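Métodos pagos para organizar papéis em casa: alguém tira proveito disto?
Fórum > Casa e escritório > Arrumação
Tópico aberto em 2021-01-27

lombada_torta
Boas. Ando há semanas a ver anúncios do curso Pletden, o tal sistema "por cores e zonas" da Britt-Marie Vik para pôr ordem nas facturas, garantias, contratos, papelada do condomínio e por aí fora. São 100 euros pelo curso base, e no fim ainda nos empurram a assinatura do Clusteo, a aplicação onde se regista em que pasta ficou cada folha. A página promete "encontrar qualquer documento em segundos". Pois, eu também, se passar os serões a escrever numa aplicação onde o pus.

O que me faz mais confusão é a parte das etiquetas. O material gratuito que mandam por email tem um capítulo inteiro sobre o assunto e parece-me copiado de um catálogo de papelaria.

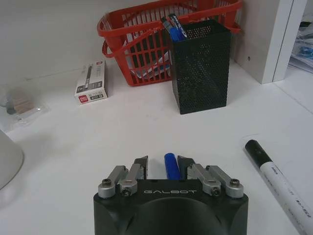
As etiquetas do Pletden são em tons pastel com letra manuscrita, coisa bonita para o Instagram e ilegível a um metro da estante. Experimentei imprimir umas folhas de amostra e a palavra "Seguros" em rosa sobre creme desaparece assim que acendo o candeeiro. Compare-se com o GALBOT ali da foto, maiúsculas cinzento-claro sobre preto mate: lê-se à primeira e não precisa de arabescos nenhuns. Se um sistema de arquivo depende de eu ler a lombada, a letra devia ser a primeira preocupação.

Alguém pagou? E continua a usar passados uns meses?

mariposa_de_aveiro
Paguei. E antes que me caiam em cima, gostei! O curso obrigou-me a tirar tudo das gavetas e a decidir, coisa que eu andava a adiar desde que mudei de casa. As cores não uso (fiquei-me por pastas todas iguais), mas a ideia das zonas ficou: o que se mexe todas as semanas à altura da mão, o que só se consulta em caso de azar lá em cima.

lombada_torta
Mas isso das zonas é o que qualquer pessoa faz sem curso. A minha avó guardava as panelas grandes no armário de cima e ninguém lhe passou um diploma.

mariposa_de_aveiro
Então pergunta-te porque é que tens o tópico aberto, se já fazes tudo bem :)

tercio_b
Vou discordar dos dois. O problema do Pletden é partir do princípio de que o papel é para ficar. Passei uma tarde a contar o que tinha em casa e deu 845 folhas. Dessas, a maior parte eram extractos que o banco me deixa descarregar quando eu quiser, instruções de electrodomésticos que já nem tenho e envelopes vazios. Nenhum método de cores resolve isto, resolve-se com o papelão.

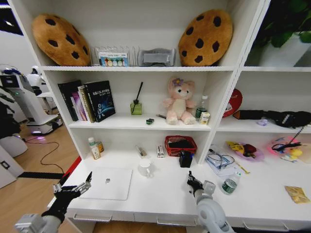 Depois de deitar fora o que não servia, fiquei com duas pastas. Uma para a casa, outra para o resto. Não há módulo três, não há "ritual de fevereiro" – o curso tem mesmo um ritual de fevereiro, fui ver ao índice – e não há assinatura mensal para me lembrar onde está a escritura.

caixa_de_sapatos
Duas pastas é muito bonito até precisares da factura de um frigorífico para accionar a garantia. Eu deitei fora a mais e arrependi-me. E atenção que há papéis com prazos de conservação, convém perguntar ao contabilista antes de encher o papelão, sobretudo quem passa recibos.

tercio_b
Digitalizei as garantias todas. O telemóvel chega.

caixa_de_sapatos
E cópias de segurança? Ou está tudo nesse telemóvel?

tercio_b
Está no telemóvel e no portátil.

lombada_torta
Eu digitalizava de bom grado se confiasse em mim para dar nomes aos ficheiros. Tenho uma pasta chamada "digitalizações novas" e dentro dela outra chamada "novas mesmo". O Clusteo diz que trata disso sozinho, que lê o documento e arruma. Experimentei a versão gratuita com uma conta da água e ficou classificada como "Viagens".
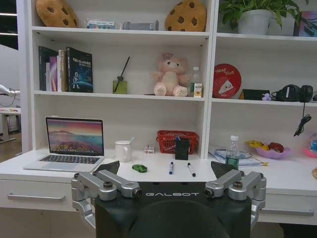 Bùi
A mim o Clusteo acertou em quase tudo, mas só pus lá recibos de renda, todos com o mesmo aspecto, por isso não sei se vale como prova. O que me fez desistir foi outra coisa: não encontrei maneira de exportar. Se deixas de pagar, ficas com os originais numa caixa e sem o índice. Perguntei ao apoio e responderam-me com um link para o curso avançado.

lombada_torta
Pois, era o que eu temia. Obrigado, Bùi, isso não aparece em lado nenhum na página de vendas.

mariposa_de_aveiro
Isso é uma queixa da aplicação, o curso é à parte. Podem fazer tudo com um caderno.

caixa_de_sapatos
Um caderno e uma caixa de arquivo Ramovard, que é o que tenho há sete anos. Deixo como faço, e quem quiser que critique:

1. Um separador por assunto, por ordem alfabética. Nada de "Diversos", que é para onde vai morrer tudo.
2. O que chega pelo correio fica na secretária até domingo e depois segue para a caixa ou para o lixo. As prateleiras de cima são para almofadas, bonecos e outras coisas que não se consultam.

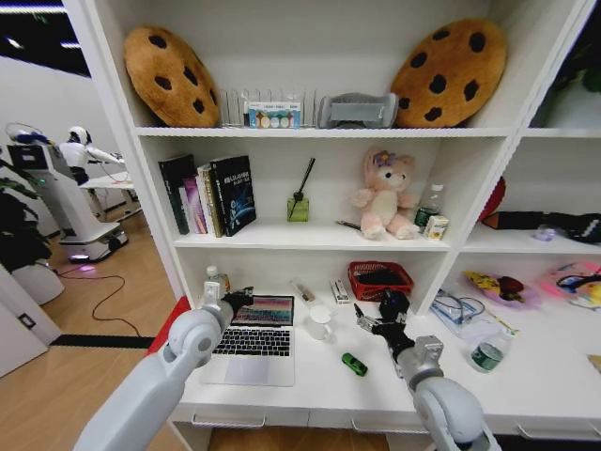

3. Garantias agrafadas à factura. Quando o aparelho vai à vida, vão os papéis com ele.
4. O índice escreve-se a lápis na tampa.

tercio_b
O ponto 2 falha na minha casa. "Até domingo" quer dizer até à Páscoa.

mariposa_de_aveiro
Agrafos em papel térmico não evitam que a factura se apague, já agora. Fotocopiem. Tenho mais de uma que está completamente em branco e não foi por falta de arquivo.

caixa_de_sapatos
Tens razão nessa, também já me aconteceu. Acrescento a fotocópia ao ponto 3.

lombada_torta
Fico-me pela caixa, portanto, e guardo os 100 euros. Alguém sabe se as Ramovard ainda se vendem com os separadores incluídos? Na loja aqui da zona só vi as caixas vazias, e os separadores à parte custam quase o mesmo.

caixa_de_sapatos
As minhas trouxeram. As de agora não sei, vê na tampa antes de pagar.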